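Artificial fruit for a display table — which sets are worth having?

Home > Props, Displays and Shop Fittings > General

Started by quillback, 23rd January
28 replies, 3,234 views

quillback wrote:
I've been asked to sort out a set of artificial fruit and veg that will get handled a lot, so it has to stand being picked up and put down all day. It isn't for a bowl on a sideboard. I've put out what I have so far on the light wood table and would like opinions on what to keep, what to replace and what is missing. 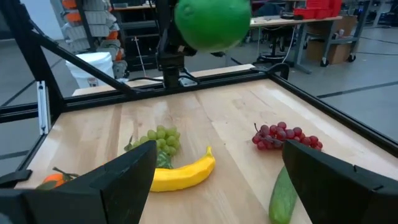
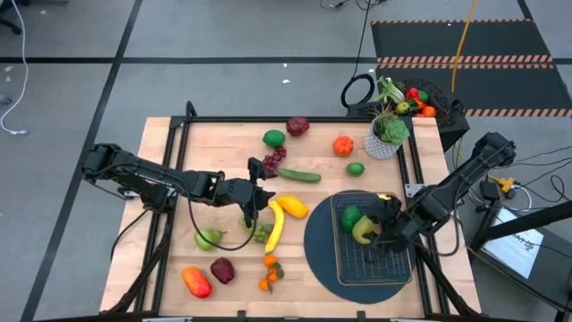

The banana, the cucumber and both bunches of grapes, green and dark red, are in each shot. The wire rack on the blue mat is in the second one only.

Most of it is the Guster mixed box, with a few singles from Skanitz added later. Budget is small. I need to settle the list before July.

mossgate wrote:
Keep the banana. A decent artificial banana is harder to find than you'd think, they usually come out too straight or with black ends that look painted on by a child. Yours has a proper curve.

The grapes I'd replace. Nothing wrong with the look of them, but any bunch on a wire stem sheds berries if it gets handled every day. I had three bunches go in one summer on a farm shop counter.

TerryB_fixtures wrote:
Disagree on the grapes. It depends how they're made. If the berries are pushed on to pegs they come off, if they're moulded with the stem they last for years. Give one a gentle tug and see if it turns. If it turns it's on a peg.

quillback wrote:
They turn. Both bunches.

TerryB_fixtures wrote:
Then a dot of clear glue on each one, let it cure overnight, and carry on using them. I wouldn't spend money on it.

mossgate wrote:
A dot of glue on each berry of two bunches is an evening gone. A new bunch costs less than my evening.

Antigoni Moschos wrote:
I buy these for food stands and have done for a long time, so a few points.

Size matters more than finish. People will forgive a shiny apple but they notice when a lime is the wrong size next to a lemon. In your second picture there is a round green lime near the top and another, small one, under the orange pepper. If they are both meant to be limes I would keep one. Which one depends on the rest of the set.

The mangoes are fine as a group because real mangoes do vary. A yellow one and a red-orange one on the same table look right to me, and the green one on the rack could pass as unripe.

The kumquats with the leaves are the nicest thing there. Leaves date a set quickly though, they fade before the fruit does. Keep them out of the window.

quillback wrote:
Thanks. I hadn't thought about the limes. The bigger one came from the Guster box and I bought the other thinking the first was an odd sort of apple. I'll probably drop the small one.

hollins_p wrote:
Is nobody going to mention the watermelon? In the first picture, under the green grapes, small green stripy thing. A watermelon smaller than a bunch of grapes is daft. I'd bin it.

mossgate wrote:
You can get baby ones.

hollins_p wrote:
Not that baby.

TerryB_fixtures wrote:
If it's for handling I wouldn't worry about scale at all. Children sort by colour and shape and couldn't care less. If it's for a shop then yes, take it out. quillback hasn't said which.

quillback wrote:
Handling and sorting, by adults mainly. So it has to be easy to tell one thing from another. I wasn't trying to dress a greengrocer's.

Antigoni Moschos wrote:
In that case I withdraw what I said about the limes, up to a point. Two sizes of the same fruit is useful for sorting. What you should watch for is things that get confused at a glance — green mango, green pear and yellow-green pepper are all close in colour. I would swap the pepper for a red one. There looks to be a red pepper in the black basket behind the table already.

quillback wrote:
There is, and a bok choy, an apple that's yellow-green and an orange fruit. The basket is the overflow. I'll swap the peppers over and see.

ferncote wrote:
Where did you get the rack? I've been after a plain wire cooling rack to stand veg on so air can get under it. Everything local is non-stick and scratches if you look at it.

quillback wrote:
Proreo, bottom shelf, near the cake tins. Bought it a while back so I can't promise they still do it.

ferncote wrote:
Cheers. The mat under it is a good idea. Stops it sliding?

quillback wrote:
It does a bit. Mostly I like having the dark blue to put things against.

hollins_p wrote:
Cleaning. You'll want to think about that if lots of hands are on them. Lukewarm water and washing-up liquid for anything solid. Don't soak the foam ones, they take up water through the stem hole and never properly dry. I lost a whole set that way, nearly 900 pieces, stored in a shed over winter. All of it went grey.

mossgate wrote:
900 pieces of fruit in a shed?

hollins_p wrote:
It was a job lot from Mridha when they changed their range. I sold some of it.

TerryB_fixtures wrote:
For bumpy ones like that cucumber, a soft toothbrush. The dirt sits in the dips and a cloth goes straight over it.

quillback wrote:
Useful, thanks. Current plan: keep banana, cucumber, pear, mangoes, both apples, kumquats. Glue the grapes. Swap the pepper. Undecided on the watermelon.

mossgate wrote:
Buy new grapes.

hollins_p wrote:
Bin the watermelon.

Antigoni Moschos wrote:
If you want one more thing, get a lemon. I can't see one in either picture and it is the first thing people look for next to a lime. Skanitz used to do them in packs of 10 but I expect they'd sell you a single if you rang.

Page 1 of 2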